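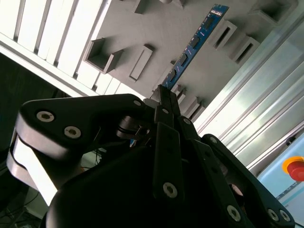 *Memory module in the fingers, slotted holders on the tray behind it.*

Sunday, late

Went in on a day off to work through the backlog of notes on the bench cell at Ellach. The question on my mind all week has been whether the thing could take over any part of the refurbishing work, and I still don't have a clean answer.

Picking up a memory module is the easy part of the job for a person. You take it by the edges, turn it, look for the notch, line it up and push until the clips snap. I timed myself on an old tower and it took me 4 seconds, and I wasn't hurrying. The best run in my notes for the arm is 29 seconds from holder to slot, and I would not let it do that on a customer's machine.

The grip itself is better than I expected. It takes the board between two fingertips and the angle is what you'd want. What bothers me is the push. A memory slot needs a fair amount of force and then a sudden give, and I can feel that in my thumbs before I hear it. The arm has to get it from numbers. Brunet wrote in their proposal that this part is "solved." I marked that line with a pencil.

The gray tray matters more than people at work think. Each part has a place, always the same place, and half of what looks clever is really the tray. Take it away and drop the parts in a cardboard box, the way they arrive from Clovmont, and I think we are back to doing it by hand.

Lunch was a cheese sandwich and the last of the soup. Called home at two. 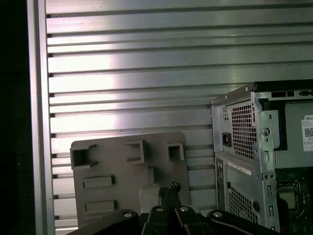
## Afternoon

Spent it on the Dell tower. With the side panel off there is plenty of room to see the board and the CPU socket, but less room to get a hand in than you'd guess, and a gripper that size is wider than my hand. I wrote down the clearance at the metal rail and want to check it again.

We have 180 towers due in August. If the cell could only do memory, on one model, with somebody loading the tray, it might save us 10 of every batch. I don't know if that pays for the floor space. Pumier wants a number by then and I don't have one.

Then I got home and there was the laundry, and the dishes from Saturday still in the sink. No machine I have seen at work could do either one. A shirt doesn't sit in a holder. I washed up, folded what was dry and left the rest.

To do: measure the rail again, ask Brunet about force limits, order more slotted holders, buy dish soap.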